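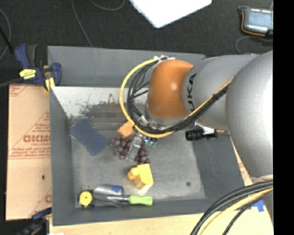

Staster Shade Notes

A hand-kept table of lipstick and lip liner shades, with wear notes from the people who tried them. Started by Tania Abeysekara, now looked after by Gunvor Nordin and Aslak Bakke.

Current version: 7
Last updated: February 25, 2020

What is in it

There are 590 rows, one for each shade and tester. If two people wore the same shade, it has two rows. The shades come from 32 product lines, including Poltmont and Stileder. Discontinued shades stay in the table and are marked "gone" in the status column.

Files

shades.csv is the main table.
testers.csv has one row per tester, with skin tone group, undertone and usual lip condition. Testers appear by number only.
finishes.txt explains the words used for finish.

Columns in shades.csv

line: product line as printed on the packaging
shade: shade name, in the maker's spelling
type: lipstick, liquid lipstick, liner or tint
finish: matte, satin, cream, gloss or sheer
tester: number matching testers.csv
hours: time until the tester felt a touch-up was needed
transfer: none, light or heavy, after drinking from a white cup
status: current, gone or unknown
notes: free text, lightly edited for spelling

How the wear notes were made

Each of the 13 testers put the product on bare lips in the morning, with no primer or balm underneath. Liners were worn alone. Hours are rounded to the nearest half hour. Meals were not controlled, so a low number may just mean an oily lunch. Check the notes column first.

Known problems

Deep skin tones are thin in the early rows. Raimonds Rätsep added more testers in November, but the older lines have not been retested.
The Öberg liners were entered under two spellings. Search for both "Oberg" and "Öberg".
"Satin" and "cream" were used loosely before version 4.
Blank hours means the tester forgot to write it down. It does not mean zero.

Use

Free to copy and reuse with credit to Staster Shade Notes. Please don't use it to make allergy or ingredient claims. Ingredients were never recorded.

Corrections go to Halvard Hedlund. Include the line, the shade and the tester number.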